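Clandel Trays: README

Print this page | E-mail this page

Hi, and thanks for downloading Clandel Trays! It's a collection of 1586 short text records about how people lay out small things on a table: what goes in a tray, what stays beside it, and what gets moved because it was in the way. I started it in March as a side list for Trirmont and it sort of kept growing.

What's in it

One folder of plain text files, one record per file. Each record gives the tray color, the table color, the kind of job (sorting, laying out, putting away) and a free note in whatever words the person liked. Please read the notes, they're the good part. I left the spelling alone except where I couldn't work out the word myself.

The tray question

I went back and forth on trays for ages. I like a white tray on a black table, because I can find the rim without hunting for it, and that's the pairing I'd suggest if you want to add records of your own. Small shiny things are still a pain on white (I squint a lot). Gray trays are fine too, just write "gray" and not "silver" or "steel," or my sorting script gets confused.
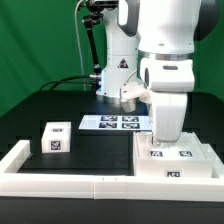 Wouter Declercq wrote to me that the tray color matters far less than the lip, and that he'd swap every tray he owns for one with a lower edge so he could slide things out flat. Fair point! I added a "lip" field after that, but only the last 600 records have it, so don't lean on it too hard.

Known problems

- "Beside tray" and "next to tray" mean the same thing. I merged most of them and then ran out of steam.
- 60 records have no job listed.
- Ľudovít Gajdoš checked 100 of the notes against my labels and disagreed with me on "laying out" versus "sorting" more than I'd hoped. His version is in the folder called second_opinion.

If you find a duplicate, send me both file names.

Last updated: November 30, 2024

Contact | © Clandel Trays | Back to top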